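Shallow bowl

Reading time: 2 min

A shallow bowl is an open vessel, usually round, whose width is several times its depth. It is used for serving cut vegetables, condiments and small portions, and for holding ingredients before they are combined. In most households it sits between the plate and the deep bowl in both size and use.

Form

The main parts are the rim, the wall and the floor. The wall of a shallow bowl slopes gently, so that the contents are visible from above and can be lifted out with little change of angle. The rim may be left in the same colour as the wall or finished in a lighter or darker one. Round bowls are often set out with a tray, which has a flat base and, in many patterns, rounded corners.
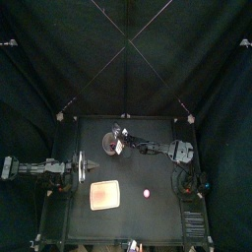 Floor and well

In some patterns the slope ends at a recessed circular floor, called the well. The well gives small items a level place to rest and keeps thin liquid in the centre. Its edge may be marked by a ring, either moulded or produced by the glaze. A well that is narrow in relation to the rim leaves a wide slope — useful for resting a spoon, less so for stacking food.

Mimoza Stojanović, in her handbook of tableware, groups shallow bowls by rim diameter and gives 170 mm and 190 mm as the two common sizes for side dishes. The Plevness pattern follows the smaller measure and the Irner pattern the larger.

Use with sliced vegetables

Radish is commonly served in this type of vessel. Cut across the root, a red-skinned radish gives a round slice with white flesh and a narrow coloured edge, which shows clearly against a plain grey or dark interior.
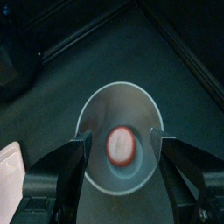
Slices taken from the middle of the root are the widest and are normally placed last, over the smaller end pieces. Nghĩa Đồng recommends salting them for 20 minutes and draining them before they are put in the bowl — liquid left in the well softens the lowest slices first.

See also: Dish; Ramekin; Serving tray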